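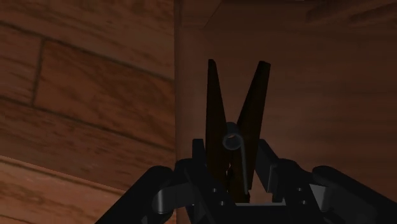
The arm at the Prunden workshop was supposed to hang laundry. That was the plan in October, when a small group of members cleared one bench and agreed to put two evenings a month into it. A year on, it does not hang laundry, but the group has learned a good deal about clothespins.

Prunden is a shared shop behind a row of garages in Stumness. It has 73 members, most of whom come for the table saw and the welding bay. The robot project takes up a corner next to the sheet metal brake. The members call it Dromulell, a name left over from a failed boat.

Most of the work happens in simulation first. A wooden clothespin was modeled with its two legs and its metal spring, then placed between the fingers of a simulated black gripper, with a plank floor and a wood panel behind it. The floor and panel do nothing for the physics. They are there because the group wanted the camera software to practice on brown wood against brown wood, the hardest case they expect to meet in a real laundry room.

The clothespin was picked because everyone had a bag of them at home. It was a harder choice than the group expected. To open one, a gripper has to squeeze the two legs on the far side of the spring from the jaws. Too close to the spring and the force needed goes up fast. Too close to the ends and the pin tends to roll out sideways. The first version of the model treated the whole thing as one solid block, so it could be picked up and carried but never opened. The second version has a hinge at the coil and a spring force that can be changed from a settings file.

Getting that force right took most of the winter. The members hung small weights from real clothespins and wrote down how far each one opened. Pins from the same bag did not agree with each other. In the end they gave up on a single number and let the simulator choose a new stiffness for every run within a set range.

The real arm is further behind. It was built from a kit sold by Ruiz-Ortega, and 8 of the original screws have been replaced with longer ones so that a thicker base plate would fit. The wiring was redone twice. The fingertips are printed in the shop and wear out, mostly at the corners, and there is a coffee can of old ones under the bench.

Tests on the bench run in sets of 15. A try counts if the pin opens, closes on a dish towel and stays there when the arm lets go. In the best set so far, two of them counted. The usual trouble is the towel, which moves as soon as anything touches it — the simulator has no towel in it yet.

That is the next job. Cloth is slow to simulate, and the shop's one good computer is shared with the people who run the laser cutter. For now the group plans to start with a stiff strip of felt clamped at both ends, and to leave the spring settings alone until the new fingertips are printed.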